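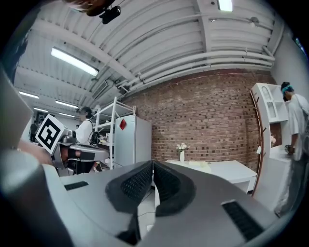

Slide 1. The loose cube — Rostside evening, September 3, 2024

Say hello, check the back row can hear. Then straight in, because I always waffle at the start.

I'm going to tell you how we taught a robot arm to miss. It's a short story and I come out of it badly, so enjoy.

Quick background for anyone new. Drudska is our project for teaching an arm to do small jobs on a desk: pick up a sheet of paper, open a drawer, put things back. People do the job first, holding a pair of grippers, and we track the marker cubes on top to work out where the grippers went. Then Serra (that's the arm) learns from the recordings. If the cube is in the wrong place, everything after it is in the wrong place too. Pause here. It matters later!

Slide 2. What we saw

August. 938 recordings in the set, everybody pleased. We ran Serra on the drawer job and it closed its fingers just short of the handle, every time, very calmly. Then it pulled a drawer it wasn't holding.

I blamed the arm. I spent two days on the arm — recalibrated it, swapped a cable, swore at it a bit. Nothing wrong with it at all.

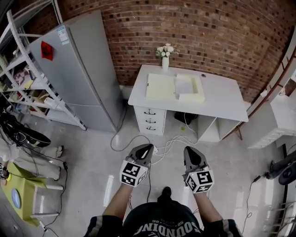
So I went back to the recordings, which I should have done on day one, and played them one after another with the left and right tracks on top of each other. The right one was fine. The left one had a small jump in it, and after that jump it sat 7 mm off for the rest of the session. The screws holding the cube to the gripper had worked loose and it had slid along its mount. By hand you could barely feel it move.

(If someone asks why the software didn't catch it: the cube was still being tracked perfectly well. It was just sitting somewhere else.)

Slide 3. The bit that worried me

Missing a handle is funny. On the last run Serra came down low on the left and pressed into the desktop until the force limit cut in. The limit worked and no one was near it, but I'd been leaning over that same desk 5 minutes earlier with the arm switched on. I don't do that now. Slow down here, don't make a joke of it.

Slide 4. What we changed

49 recordings thrown out. Painful, but there you go.

Thread lock on the cube screws, and a painted line across the cube and its mount so you can see if it has shifted.

Both grippers go into the Norkum jig before and after every session. If the two readings don't match, the session doesn't go in.

First run after any retraining is at low speed, with everyone behind the tape.

Questions. Have the plot with the jump ready, someone always wants to see it again.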